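Setting up textile grasping with the Fevia three-finger hand

Applies to: Fevia hand with fabric sleeve, wrist camera, Mikivley control software
Last revised 30 Mar 2026

The Fevia kit is sold by Mikivley as an add-on for light arms handling towels, linens and garments. This guide covers sleeve fitting, grip force and a first pick from a flat surface. Allow an afternoon. You will need the hand, the supplied sleeve, the 6 mm hex key and a few pieces of cloth of the kind you plan to handle.

Fit the sleeve

Power down the arm. Pull the sleeve over the hand from the fingertip end and work it back toward the wrist. Stop when the metal finger segments are fully clear of the hem. Folds over the body of the hand are acceptable; folds over the finger joints are not. Open and close the hand manually and check that the hem stays put.

Set the grip force

Open the Grip page in Mikivley and load the Textile profile. The default force is 20 per cent. Leave it there for terry or fleece. Sheets and other thin weaves generally need more, as the fingers tend to slide over them. Increase in small steps and save each setting under its own name. The profile list holds 48 entries and does not warn you before overwriting the oldest.

Teach the first pick

Lay one piece of cloth on the work surface with a raised fold somewhere near the middle. Jog the hand down until the fingertips are just above the fold, then close at slow speed. Lift a short distance and pause. 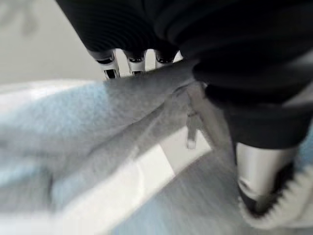 Check the live view before going any further. The cloth should run up to the fingers in a single ridge, with no second layer caught underneath. Watch for tags, zipper pulls and plastic fasteners near the grasp point. If one is likely to end up between the fingers, release, move the pick point along the fold and close again. Store the position once you are satisfied with it.

Run a repeat test

Set the cycle count to 258 and let the arm pick and release the same piece. The log records finger current on every close. A slow upward drift usually means the sleeve has crept forward. Refit it and repeat the test.

Remarks on the kit

Sleeve fitting is the weakest part of the product. The hem has no locating mark, and two operators will seat it differently. The Boström hand we used previously had a clip ring, though its fingers were too wide for folded edges. Histell supplies replacement sleeves in Canada; order a spare with the kit. The wrist camera view is adequate for teaching, but the hand takes up much of it, so add an overhead camera if you need to judge the overall lay of the cloth.

Written by Sarmīte Lukoševičius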